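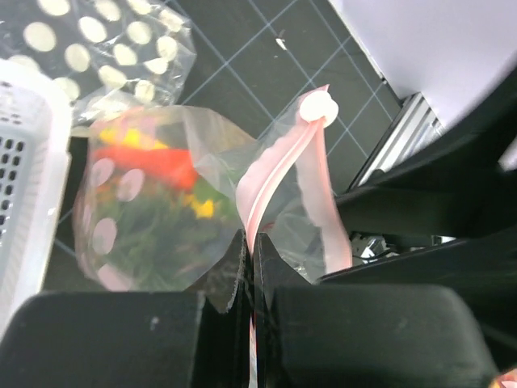
1/21/18

Notes on the segment labeller, mostly so I remember why the thresholds are what they are.

The bag task has been the awkward one since August. Rigid objects gave us very little trouble: the gripper closes, the width settles, the current rises, and a contact event drops out of the log with no argument. Thin film does none of that. The fingers close almost to zero width whether they hold plastic or air, so the old rule (width above threshold and current above threshold) marks most film grasps as misses.

I ran the old rule over the whole Kubíček set. Of 2,917 close commands on bag episodes, it agreed with the hand labels on 1,864. The disagreements were nearly all in one direction, real grasps called empty. Tuning the width threshold moves the errors from one column to the other and is not worth anybody's afternoon.

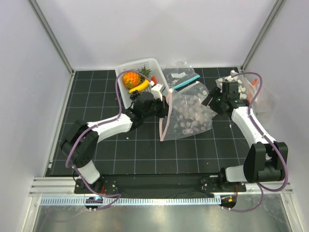

Both arms at the bench, overhead stream. Basket at the back left, bags to the right of it.

The new rule drops width altogether. It takes the wrist stream and the joint log, and looks for two things inside a short window after the close command: image motion between the fingers that matches the motion of the wrist, and a change in the current residual once the arm's own load has been subtracted. Held film travels with the camera, so it stays nearly still in the wrist view while the mat slides past behind it. An empty grasp shows only the mat. The residual is noisy, and on its own it would be useless, but it does help to reject the cases where a bag is merely dragged along by friction.

Facundo Vergara wrote the first version of the motion test with dense flow over the full image. It was correct and very slow. I cut it down to a patch between the fingertips and a reference patch in an upper corner, both fixed in the config for each gripper. It now keeps up with replay on Arow without dropping anything.
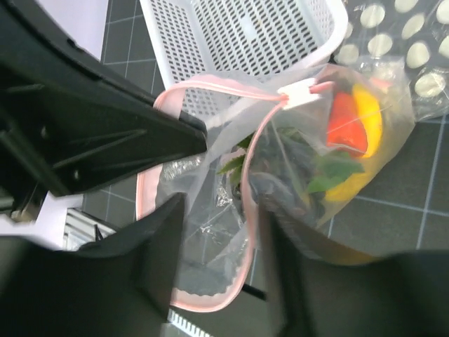
Patch placement needs more care than I gave it. The reference patch has to see background, and in the wrist view the arm's own casing can take up a good part of the upper left, as it does with the drawstring bag. A patch placed there sees a part that moves with the camera, reports no relative motion, and the labeller concludes that everything is held, including nothing. The grid on the floor surface is a much better target: thin light lines on dark grey, plenty of gradient. Clear film is a poor one, as the highlights slide over the folds at their own speed. I now mask the arm from the kinematic model and let the labeller choose the reference patch with the most gradient in whatever is left. If no patch passes, the segment is marked unknown and goes to the hand queue.

Clock offset was the other problem. The wrist streams and the joint log are stamped on different machines, and the window is short enough that a few late images shift the contact event into the wrong segment. Evness used to correct this once, at the start of an episode. It now re-estimates the offset at every close command, using the arm's deceleration as the common signal.

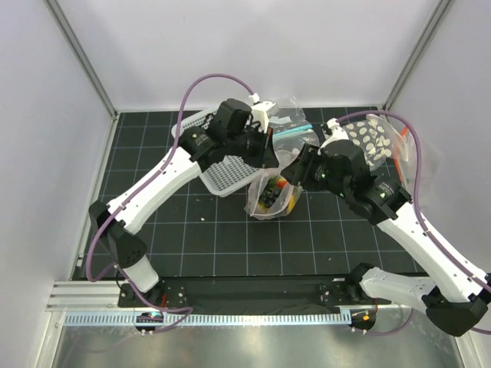

With two arms there is also the matter of which one owns the object. The labeller runs per arm and knows nothing of the other side, so a handover or a two-handed pull gives a pair of overlapping holds. I have left these as they are. The exporter writes both intervals and a shared flag, and Drendness can decide what to do with them at training time. Merging them in the labeller would throw away the order in which the grippers let go, and the planner wants that.

Still open:

The residual model assumes a fixed payload. A filled bag breaks this as soon as it leaves the surface. For now I stop using the residual after lift and rely on motion only.

Replay ignores the hand queue if the episode was exported before the config change. Re-export first.

The patch size is in pixels and should be a fraction of image width. I will change it when we next touch the config format.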